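Gripper trial checklist, kitchen bench, with my comments
Oltside workshop, January round

I've filled this in the way I always do, which means the boxes are short and the comments are long. If you only want the results, read the first line under each heading and skip the rest. We're comparing two pairs of fingers on the same arm: the Finel pair (stiffer, came with the hand) and the Yap pair (softer, bought separately). Each pair gets 11 goes at the bread and 11 goes at a handle pull, with the checks below done before, between and after.

Controller firmware is 1351 throughout. Please don't update it until both pairs are signed off, even if it nags you. It will nag you.

SECTION A – BEFORE POWER

A1. Emergency stop within reach of whoever is standing at the bench
OK. I press it with the power on as well, later, at B1. Checking that you can reach it and checking that it works are two separate lines and I'd like them to stay that way.

A2. Arm base bolts tight
OK. One took a small nip with the key, so I've put a paint mark across the head. If the mark has moved next time, tell me before you tighten it again.

A3. Finger screws tight, both sides
OK on the Finel pair. On the Yap pair I had to redo the left one. The thread is short and it feels tight a good half turn before it is tight, so go slowly and use the small driver. The big one rounds the heads off, ask me how I know.

A4. Finger faces clean, no splits, no lifting edges
OK. Wipe with a dry cloth first, then the damp one. I look at the tips with a torch as well, from the side, and bend each finger gently with my thumb. A split shows up as a pale line when it's bent and then vanishes when you let go, which is a horrible habit for a split to have.

A5. Cables clear of the elbow at full reach
COMMENT. They pass, but only just. At the furthest stretch the camera lead goes tauter than I like. I've moved the clip along one notch and I'd still call it a thing to watch. Don't zip-tie it to the forearm! We did that at Prorkside and spent an afternoon finding out why the picture dropped every time the wrist turned.

A6. Wrist camera lens wiped
OK.

SECTION B – POWER ON, NOTHING MOVING FAST

B1. Emergency stop pressed and reset
OK, twice.

B2. Speed limit set to slow
OK. It forgets this setting after a full restart, so look at the number and don't trust your memory of having set it.

B3. Fingers open and close fully, no grinding
OK. There's a soft click at the end of the opening on both pairs. I worried about it for a while, then swapped the pairs over and the click stayed with the hand, so it's nothing to do with the fingers. Still on my list for the maker.

B4. Wrist camera sees both fingertips with the jaw wide open
OK. I care about this one more than any other line in the section. If a tip wanders out of view you're guessing where it is, and guessing is how you end up pressing a finger into the worktop. Wide open, both tips in view, bread ahead of them and a clear bit of counter all round to land on: 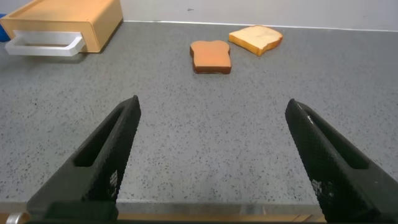 Could B4 say that the tips have to be visible at half open and nearly shut too? I ran the same check at Prorkside and the wide position was fine every time, but one tip went behind the other when the wrist was tilted and we only noticed when it pinched air. I'd also want the tilt written down, otherwise two people will pass it at two different angles and both be right.

Fair point, and I've taken all of it. B4 is now three lines (wide, half, nearly shut) and there's a space for the wrist tilt. It makes the sheet longer, sorry, but I did the extra two straight away and they both passed, so it cost me hardly any time.

B5. Light level steady, no flicker on the live view
OK. Blinds down, ceiling lights on. In the mornings the sun comes round the side of the blind and changes the exposure halfway through a run, so I've stopped starting before 11.

SECTION C – BREAD

Each go is the same: come down over a slice, close, lift, hold, set it back down. A go counts as good if the slice comes up level and goes down without being dropped. I'm not fussy about where it lands.

C1. Slices placed flat, not touching each other
OK. If they touch, the fingers bring both up and you have to throw the go away. Leave a finger's width at least.

C2. Fingers don't strike the counter on approach
COMMENT. Finel pair: I could hear a little tick on a few of the early goes, so I raised the stopping height a touch and the tick went. Yap pair: no tick, but they bend when they meet the counter, and a bend is quieter than a tick and just as wrong. Watch the tips on the live view for this, your ears won't help you.

C3. Grip force at the lowest setting that holds
OK. Start low and come up. It's very tempting to go the other way and I've done it myself, but then you never find out how little you needed.

C4. Result, Finel pair
9 good out of 11. The two bad ones were both lifts where the slice tipped as it left the counter. I think I was gripping too near one end.

C5. Result, Yap pair
11 out of 11. I was really pleased with this! The softer fingers wrap a bit at the edge and the slice seems to settle into them. They're slower to let go, mind you, and on a couple of the goes the slice hung on for a moment after the jaw opened. I counted those as good but I've written it down, and if you think it should count against them then say so and we'll argue about it over tea.

C6. Finger faces checked again after the run
OK. No new marks that I could find on either pair. Wiped again anyway.

SECTION D – HANDLE PULL

This is the one I expected to be boring and it took me most of the afternoon. The arm goes in to the handle, closes, backs away in a straight line and stops. I do the approach by hand the first time with each pair, at the slowest speed, finger on the stop.

D1. Path to the handle clear, nothing trailing in the way
OK. Look at the loose wires on the bench as well as the path itself. The wrist swings wider than you'd think on the way in.

D2. Glare on the live view
COMMENT. White plastic under our lights comes up very bright, and the shiny spots on a speckled surface don't help. I turned the exposure down two steps. Everything else goes gloomy, the fingers worst of all, but you can see the edge of the handle and that's what you need. If anyone has a clip-on filter that fits this camera I'd love to borrow it.

D3. Fingertips lined up with the handle before closing
OK after a fair bit of fiddling. The tips want to meet the handle square on. Come in at a slant and one finger gets there first and shoves the whole thing sideways. I check this on the live view and then again by crouching down and looking along the bench, knees permitting.

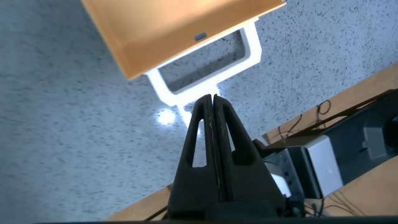 D3, wrist camera: fingertips up close to the white handle.

D4. No twist in the fingers during the pull
COMMENT. This is where the two pairs swap places. The Finel fingers hardly twist at all. The Yap ones do, quite visibly, and on the worse goes they'd turned far enough that I stopped the arm myself. I don't think they were about to break, but I don't get paid enough to find out with my hand next to them.

D5. Result, Finel pair
11 out of 11. Nothing to say, it was lovely.

D6. Result, Yap pair
9 out of 11. Both misses were the fingers sliding off the handle. I tried one extra go afterwards with the grip force turned up and it held, but that isn't part of the 11 and I haven't counted it.

D7. Motor warm but touchable after the run
OK. Back of the hand, two seconds. We ought to get a proper thermometer for this and I've now written that on three checklists running.

SECTION E – SHUTTING DOWN

E1. Arm parked, fingers half open
OK. Half open, please, and never shut tight. The soft pair takes a set if it's left squeezed overnight and then it doesn't close evenly in the morning.

E2. Power off at the wall
OK.

E3. Logs copied off the controller
COMMENT. The bread logs copied fine. The second handle log stopped early, so for that one you've got my handwritten notes and the camera recording. My handwriting is what it is. Shout if you can't read a line.

E4. Spare screws back in the tin
OK, all but one, which is under the bench somewhere.

WHERE THAT LEAVES US

Both pairs are passed for slow running. The Yap pair is not passed for pulling at normal speed until D4 has been looked at again, and I'd like somebody other than me to do it. I'd fit the soft ones for anything like the bread and the stiff ones for handles, and put up with the swap in between, which takes me 9 minutes when the screws behave.

Still open: cable slack at full reach (A5), the click in the hand (B3), slow release on the soft pair (C5), early log stop (E3). I'll do A5 first, as I've already got the clips out.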